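Zupacken, bitte! Ein Nachmittag mit zwei Handgreifern

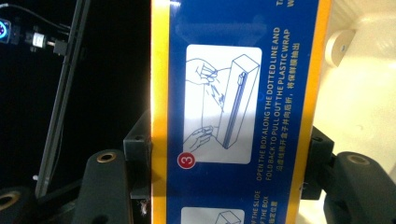 Frischhaltefolie im Griff: Schritt 3 der Anleitung erklärt, wie man den Karton öffnet.

Ich habe ja schon einiges getestet, aber noch nie so lange über eine Schachtel Frischhaltefolie nachgedacht. Bei Niltmont standen im Oktober zwei Handgreifer für mich bereit, der Wolska und der etwas schwerere Sundaram, dazu 20 Haushaltsdinge vom Schwamm bis zur Thermoskanne. Und ich durfte alles anfassen — also fast, nur eben nicht mit den Fingern!

Der Folienkarton ist gemein. Lang, schmal, glatt, und wer zu fest drückt, hat eine Delle drin. Mit dem Wolska brauchte ich vier Anläufe, bis er gerade stand, mit dem Sundaram nur zwei (der hat den weicheren Hebelweg, das merkt man sofort). Dafür tat mir danach der Daumen weh.

»Du guckst zu viel auf deine Hand«, meinte Kagiso Matlala, die das Testlabor leitet. »Guck aufs Kamerabild, der Arm hat später auch nichts anderes.« Hat geholfen! Beim Schwamm war dann wieder der Wolska vorn, und bei der Thermoskanne habe ich mit beiden geflucht.

Im Dezember 2024 kommt noch der Ildale dazu, mit breiteren Backen. Den Karton habe ich mir schon mal reservieren lassen.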